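Home | Forums | Fault Reports | Safety | Members | Log in

Right arm drops out of hold during two-arm work
Posted by Waraporn Yensuk, 18 November 2018

I wish to report a recurring fault on the Rimano two-arm cell at our Barkell site. During pick tasks over the cutting board, the right arm loses its hold position and sinks toward the table. The controller logs a following error on joint 2, and the arm then stops. It has occurred 26 times since March. No person has been injured. The left arm has not been affected. I would be grateful for the views of other operators before we contact the supplier.

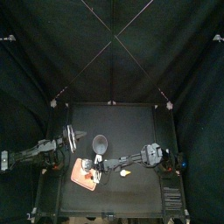
Should a cell with this fault remain in service?
It should be taken out of service until the brake on the affected joint has been tested under load and the result has been recorded.

parkex_maint wrote:
We saw the same error code at our facility. The cause was cable drag. The gripper cable had been tied too short at the wrist, and the added load exceeded the limit whenever the arm reached across the table. I recommend rerouting the cable before any parts are ordered.

m_macsuibhne wrote:
I must disagree with the previous reply. Cable drag may trip the error, but it does not explain an arm that sinks. The Mac Suibhne service procedure calls for a brake inspection every 1,000 hours. Has this been done?

Waraporn Yensuk wrote:
The last inspection is overdue by 45 hours. The cable was replaced in March and the fault began shortly afterward, so I am not prepared to rule out either explanation.

parkex_maint wrote:
That timing supports my position. Forty-five hours is a small overrun.

m_macsuibhne wrote:
It is still an overrun. Please lock out the cell and test the brake first. The cable can be examined during the same stop.

Waraporn Yensuk wrote:
The cell has been locked out as of this afternoon. I will post the brake readings when I have them.

Contact the moderators | Copyright Barkell Operators Forum | Back to top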